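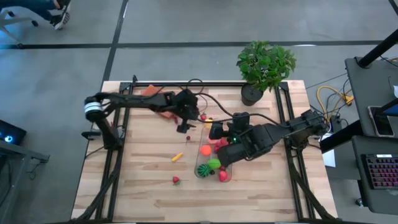 Sorting and Play Sets

Gundivo makes and rents out toy food for preschools, waiting rooms and play cafes. Fruit is what we are asked for most: apples, strawberries, cherries, watermelon, and corn, which the kids count as fruit anyway. Every set goes out with a clear tray so children can see what is in it and put things back themselves.

Who We Are

Catarina Cunha started the company with 500 pieces and one set of shelves. We now keep 2,355 pieces in stock and have nine people on staff. Nuno Frade handles orders and deliveries. Divina Padilla checks returned sets and replaces missing pieces – small berries and cherries, mostly.

Renting a Set

Sets are rented by the month and can be swapped at any time. Returns are washed and sorted by type before they go back on the shelf. Please leave loose pieces in the tray and we will do the rest.

Visits

Our workroom is open to teachers on Saturday mornings. Ask for Fernanda Sampaio at the front desk. Parking is behind the building.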